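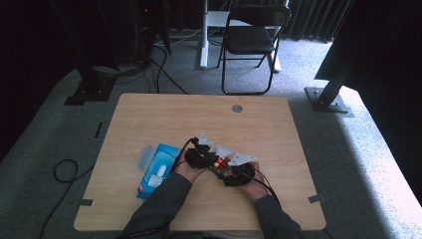
Galerel held its open day on Saturday, June 7, 2025, at its building in Dorkport. I went with two people from work and we got there before lunch. Sign-in was slow, and the parking lot was full by ten.

The part I wanted to see was the data room, where people do small jobs by hand so a learning system can copy them later. The operators hold a gripper in each hand and work at a table. Merle Cosgrove runs the sessions. She told us the current set is cube handling — pick it up, pass it across, turn it, put it down. Each operator does 70 takes in a shift, with a break after every 28. Bad takes are kept but marked, and someone goes through them the next morning.

I asked how many takes they need before a task is any use. Cosgrove said 175 is enough for a first try with Pakau, their training software, and then they look at where it fails and record more of that.

Visitors could have a go. The grippers were heavier than I expected, and I dropped the cube 2 times before I got it across. My colleague Baxter did better.

Coffee was in the front hall. The next open day is in November, and you have to book for the data room.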